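Filed under: About the Press

Grondale Early Readers

Grondale publishes picture books and first chapter books for children up to grade 4. The press was started by Ferenc Bognár, a former school librarian, who still reads every manuscript before it goes to an editor. The backlist stands at 142 titles. All of them remain in print.

What we publish

Picture books run to 32 pages. Chapter books are graded in two bands, Prancombe for new readers and Skaltmont for readers who can manage a full chapter alone. A Prancombe book uses a controlled word list and has no sentence that crosses a page turn. Skaltmont books have no word list, but the text is checked for sentence length and type size. Animal stories and school stories make up most of both bands. We do not publish activity books or poetry.

How a book is edited

Each text is read aloud twice by someone who has not seen it before. Stumbles are marked in the margin and returned to the author with the line edit. Art is commissioned after the text is final. Page proofs are checked against the sketches for continuity of clothing, weather and the number of animals.
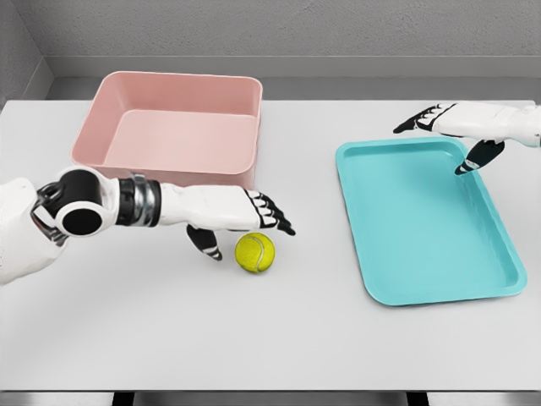
Schools and libraries

Library bindings are sewn and sold through Andreadis, our distributor. Orders of 100 copies or more ship directly from the warehouse. Reading-level sheets are supplied free with each title.

Submissions

Manuscripts are accepted in November only. Send the complete text, without illustrations. Last year we received 2,836 and replied to each one by mail.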